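Suvix Match Tracker review: good numbers, fussy setup

October 18, 2021

I coach an under-15 soccer side and help with the stats for the men's reserve team at the same club. We bought the Suvix tracker in March, and I have now used it for 13 matches, enough to say where it earns its money and where it doesn't.

The kit is a set of vests with a small pod between the shoulder blades, a charging dock, and an app that turns it all into distance, sprints and heat maps. Setup took most of an evening. Every pod has to be paired by hand, and the app logs you out if your phone locks while you're doing it.
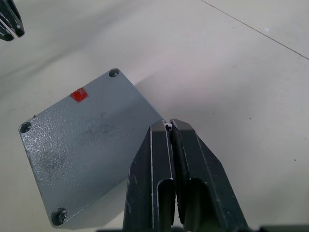
Gray lid with a textured finish and a small red square near one side.

Once a match starts, you can forget about it. The pods held a signal on our home field, which has trees along one touchline, and only dropped out once, in heavy rain at an away game. Sprint counts looked right against the video. Distance reads a little high for goalkeepers, and I would ignore their figures altogether.

The most useful part was the second-half report. Our right back, Tharindu Liyanage, had been getting caught upfield late in games and we all assumed he was tired. His sprint numbers barely moved after the break. He was starting too high, and the heat map showed it clearly. We moved him back and stopped worrying about his fitness.

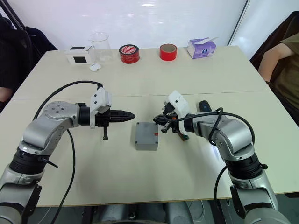 The app is weaker. You can compare two players but not three, and exporting a season means saving each match separately. Hajar Fawzy, our assistant coach, gave up and typed the figures into a spreadsheet. The older Breltico system we borrowed last year had worse hardware - heavy pods, short battery life - but its export was one button.

Price is the other problem. We paid $484 for the starter set, and a full squad will take you well past $1,000. Replacement vests are extra and the small size runs tight.

Battery life is fine. A full charge covers two matches with some left over. Support answered my one email the next day.

I would buy it again for the reserves. For a youth team, borrow one first and see if you look at the reports after the first month.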